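Donholm v Stukevby, the decider – what went wrong up front?

Posted in: League talk
7 replies

tryline_tam
5/17/01
I've had a night to sleep on it and I still don't see how we lose that from 20-6 up at the half. Donholm had the wind, the better bench and a crowd of 1,174, which is the most we've pulled in for a series game. Then we score nothing for 40 minutes and go down 28-20. Stukevby didn't do anything fancy. They ran straight at our left edge until it gave.

My question is about the front row. Why does Strazds play the whole second half when he was walking back to the line after an hour?

oldprop
Because the coach trusts him. Ojārs Strazds made more tackles than anyone on our side in the first two games and you don't take that off in a decider. The left edge was the problem. Our winger came in off his line three times and they scored out there twice.

Marra Lane
Disagree with oldprop. The winger came in because the man inside him was late, and the man inside him was late because the middle was being dragged backward. It starts with the props. Vasiliauskas sat on the bench until there were 7 minutes left. He was fresh and he's the biggest body we've got.

piltik_exile
Neutral here, I follow Piltik. I thought the penalty count did it. You gave away two for holding down right after the break and Stukevby got a free trip up the field both times. Hard to blame the bench for that.

tryline_tam
Tired players hold down. Same thing.

kickandclap
Pictures from me before I get into the rest.
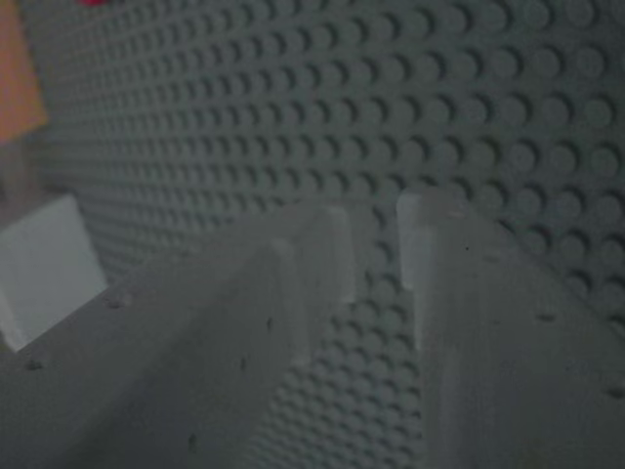
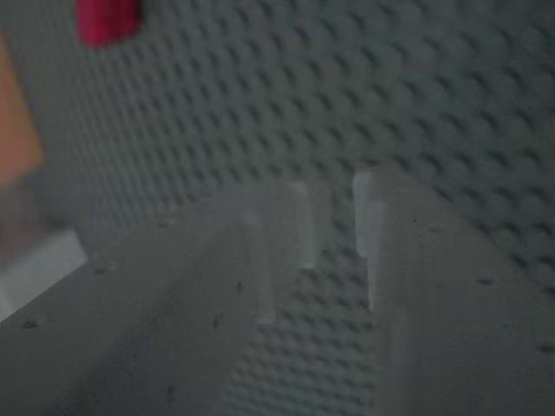

Gray studded baseplate, both pictures.

Now the game. Remedios Lorente had it right on the radio at half time when she said 14 points wasn't enough with the wind about to turn. We kicked early in the count all through the second half and every one of them held up and dropped short. Their fullback was catching them on the run. I'd have kept the ball in hand and made them tackle for a while. I don't think Vasiliauskas fixes that.

oldprop
Agree on the kicking. The one on second tackle from our own 30 was the worst decision of the series and it led straight to the try that put them in front.

Marra Lane
Fine, the kicking was poor. But who wants to run it when the forwards are making four yards a carry? You kick early when you can't get out of your own end. Put a fresh prop on and you might get out.

And I don't accept that Strazds had to stay on. He missed two tackles in the last quarter and he'd missed one all series before that.

piltik_exile
Were you not one man short on the bench by then? I thought the hooker had gone off with his shoulder.

Marra Lane
He had, but that still left two forwards sitting there.

tryline_tam
Does anyone know if the selectors meet before the end of May? I heard they want the squad for the tour settled early and I'd like to see a change or two in the pack – Vasiliauskas to start for one.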